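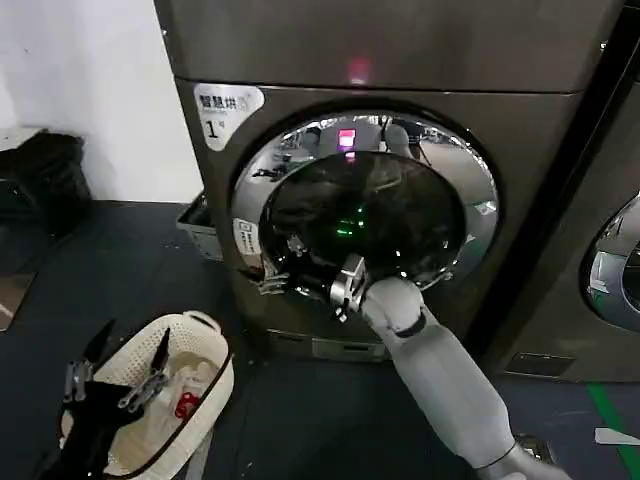

A reader from Saltholm wrote to me that her dryer needs two cycles for one load of towels, and she asked if the machine is too old. Maybe it is, but before you pay for a repair, please clean it well. I do this work every November, when we stop drying outside, and it takes me 34 minutes.

What you need: two soft cloths, a small brush, a bowl of warm water with a little dish soap, and a vacuum cleaner with a narrow nozzle.

Before you start

Switch the dryer off and pull out the plug. If it was running, wait until the drum is cool.

1. Clean the lint filter. On many front-loading dryers it sits inside the door opening, but please check your manual. Take off the lint by hand, then rinse the filter if the manual allows it. It must be fully dry when you put it back.

2. Wipe the door. Start with the round glass, the inner side first. For a chrome ring use a cloth which is only damp, and dry it at once, or you will get water spots. Never use a scouring powder on it.

3. Brush the rubber seal. Small threads and hair collect in the fold, and then the door doesn't close tightly.

4. Vacuum the lower part. If your model has a cover there, open it as the manual shows. The nozzle should not touch the thin metal fins, they bend very easily.

5. Put everything back, plug in, and dry a small load of 4 towels as a test.

If the towels are still damp after a full cycle, look at the moisture sensor next. I describe it on the Turesden page.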